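Strebel Table Arm – Set-up Guide
Section 6: Teaching the bottle task

6.1 What to expect

Many customers ask us if the arm can already do the small chores of a kitchen or a shop. Our answer is: some of them, slowly, and with a person in the same room. Bottles in a basket are a good first task. Folding cloth or peeling fruit are not supported in this version.

In the test kitchen at Kekby, Liesl Auer ran the bottle task 74 times with one basket. The arm lost the bottle 6 times. A person would of course lose none, and would finish much earlier.

6.2 Preparing the table

1. Put the basket on a flat, light-colored table, inside the reach of the arm.
2. Use only closed bottles. Glass is not allowed.
3. Stand every bottle upright on the floor of the basket.
4. Open the gripper fully and drive it to the start position, with the basket ahead of the fingers.
5. Compare the wrist camera view on your screen with the view printed between this step and the next heading. Yours does not need to be identical, but the tips of both fingers and the bases of the front bottles must be visible.

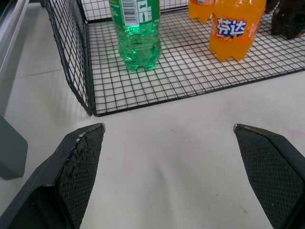
Gripping and lifting

Bottles in bright colors, like the green and the orange ones, are found more easily than dark ones. If the arm does not find a dark bottle, move it to the front of the basket and start again.

1. Select the bottle on the screen and press Confirm.
2. Set the grip force to level 2. Go higher only if the bottle slides.
3. Keep your hand on the stop button during the first lift.
4. Wait until the arm stands still before you take the bottle.

Caution: Do not reach into the basket while the arm is powered, also not when it seems to be finished.

Note: Dust on the cross-hatched finger pads makes the grip weaker. Wipe both pads with a dry cloth before each session. Pale, chipped places on the finger edges are only a matter of finish – the pads are what you must check.

Questions about this section go to Emmett Oyelaran at the Trullbridge office.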